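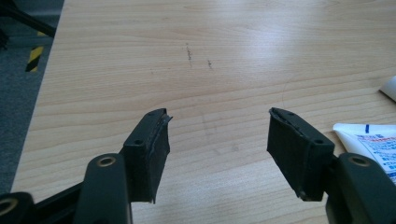
Most questions we get at Tremetti are about oiled and lacquered tabletops, so the answers are collected on one page. Lacquer sits on top of the wood and oil soaks in, and the two need different care. If you aren't sure which you have, check your delivery slip. Small dark marks on a pale top, like the two short ones near each other here, show more than they would on walnut. Try a damp cloth before anything stronger.

Can I sand out a scratch?
On an oiled top, yes. Use fine paper and go with the grain. Don't sand lacquer.

How often should I oil the Laxdal table?
Twice in the first year, then every June.

How long before I can use it again?
Leave it for 8 hours. Keep hot dishes off it for a full day.

Do you sell the oil?
Yes, in the Wurnholm shop and by mail. A can covers two coats on a table for six.

Comments (3)

famik_owner: Does this go for the Famik bench too?

471oak: Same finish as the table, I did mine last June. Came up fine.

rinsecycle: The damp cloth got rid of one mark but the other is still there. Trying the sandpaper next.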